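A whiteboard for the back room

23 October 2023

For a long time I wanted to have a whiteboard at home, and for a long time I said to myself that it is a thing for offices. My grandmother kept her whole household on the back of one calendar, so why should I need a board on the wall? But in July I started to take sewing orders again, mostly curtains and cushion covers, and my small papers began to disappear. One was in the pocket of a coat. Another went through the washing machine, together with the measurements of Esi Amissah's kitchen window, and I had to ring her and ask to come a second time with my tape.

So I bought a board. I looked first at the big ones, but the wall between the door and the shelf is not so wide, and I did not want to move the shelf, which is full of fabric and very heavy. In the end I took one from Willden, second-hand, from an accountant who was closing his office. He wanted 60 for it and I paid 60. I am not good at asking for less.

The cleaning took me a whole evening. The accountant had written on it with all kinds of pens, and I think one of them was not meant for whiteboards at all. I could still read "call Drimetti" in blue, very pale, and under it a telephone number. I tried warm water with washing-up liquid, then window spray, and at last my neighbour Ryszard Laskowska came with an old trick: you write over the old words with a fresh board pen and wipe at once, while it is still wet. Most of it came away like that. For the rest I used a little alcohol on a cotton cloth and opened the window, as the smell was strong.

Hanging it was the part I was afraid of. The wall is old, and behind the plaster you never know what you will find. Ryszard held the spirit level and I made the pencil marks. The first hole was good, the second was good, and at the third one the drill went suddenly in as if into butter, and a lot of sand came out on the floor. We put a longer plug there and filled round it. I left it until the next day before I hung the board.
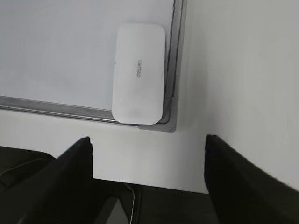
The next question was what to write on it. I know this sounds strange after so much trouble, but I stood with the pen in my hand and I did not want to begin. At work, years ago, we had a board that was so full that people stopped reading it. There was a birthday on it of a colleague who had already left. I did not want this in my own room.

I made the plan on paper first. On the left will be the orders, with the name and the day I promised. In the middle go the measurements, large, so that I can read them from the sewing machine without my other glasses. The right side I want to keep for things to buy: thread, hooks, curtain tape, needles number 80. My daughter asked if she may have a corner for drawing, and we agreed on the lower left one, where she can reach it without a chair.

About the pens I can say only what I learned from Bożena Sowa, who was a teacher and used them every day. Keep them lying flat and not standing, or the colour goes down to one end. Black is the easiest to wipe away and red is the worst – I tried it on the accountant's board and she is right. Wipe often, she says, and do not leave the same writing for months. When the eraser becomes grey underneath, it only moves the dirt from one place to another, so clean that too.

One thing I would do differently: I would hang the board a little lower. I measured for my own arm when I was standing, but when I sew I am sitting, and I look up at it more than I like. Ryszard says we can move it. I think about the sand on the floor and I say that it is fine where it is.

The first order for the list is again for Esi, four cushions for a garden bench, in a dark green fabric she has not yet brought. I will write her window measurements there too, this time.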